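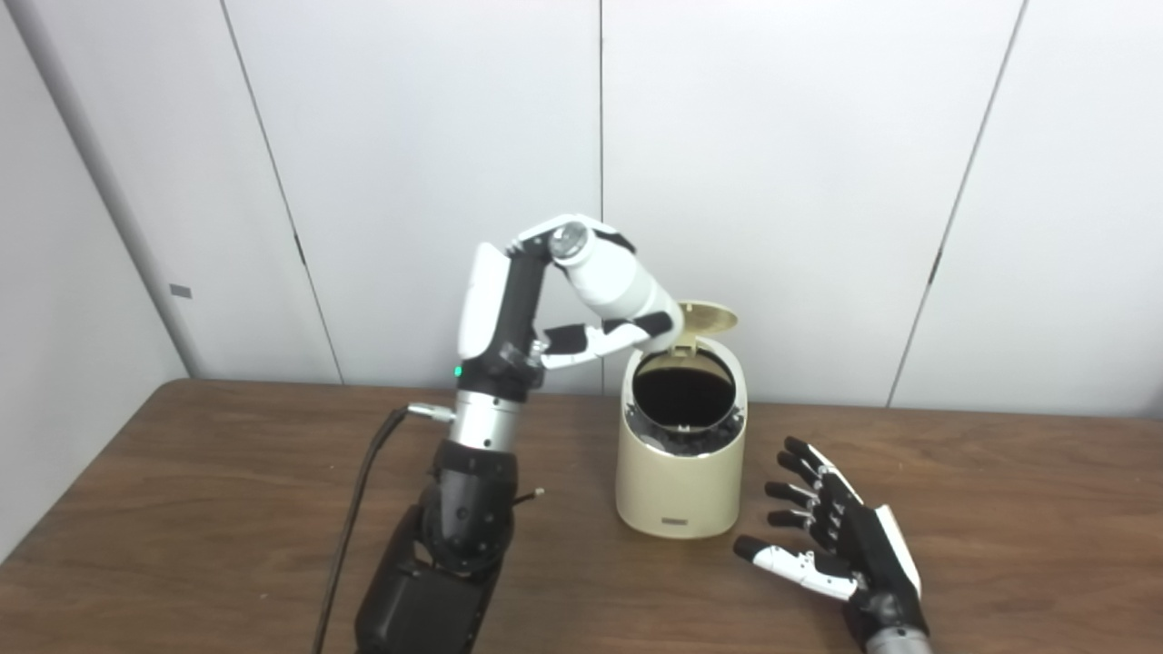 Left hand with the bottle over the bin, right hand resting on the table.

Handling practice meeting, April 25, 2025
Present: Waltraud Wendt (chair), Bezawit Araya from Rathjen, and me on notes again!

We picked up at item 8, the bottle task. Waltraud wants one rule for the idle hand – open, on the tabletop, fingers clear of the bin – and I'm all for it, as Jedmont and Brollwood each wrote their own version and they don't match. Agreed, goes into the Soltwood draft.

Then grip. Bezawit would like the bottle held upright for 20 seconds before any tipping, 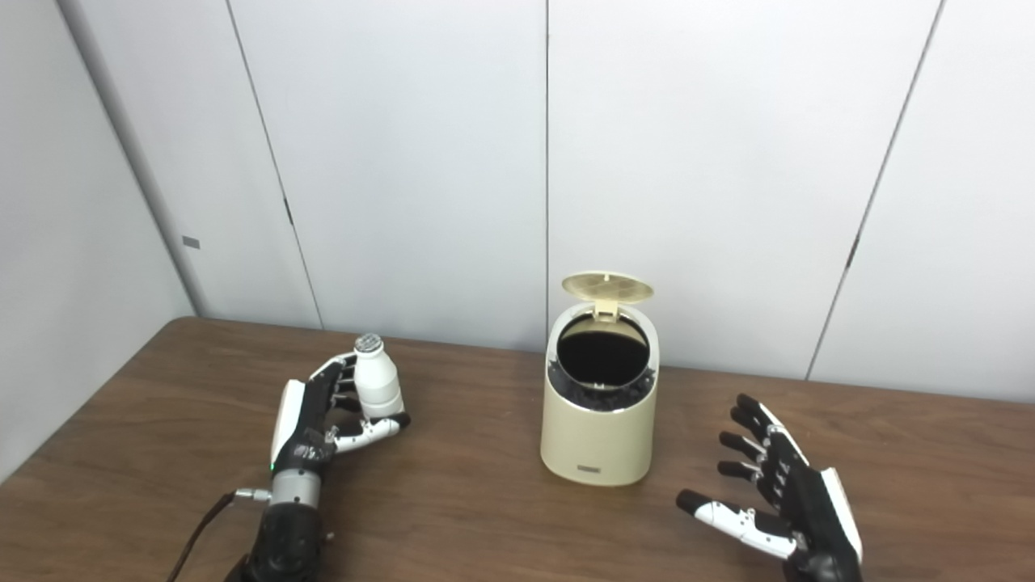 and I said that felt like forever (it does, try it!). We went back and forth for nearly 30 minutes and settled on a short hold, length to be decided once she's run 20 trials. Lid stays open from start to finish, no argument there.

Cable check before each run: adopted. I'm typing up the sheet, Waltraud will read it over.

Left for June: who signs off on a dropped bottle.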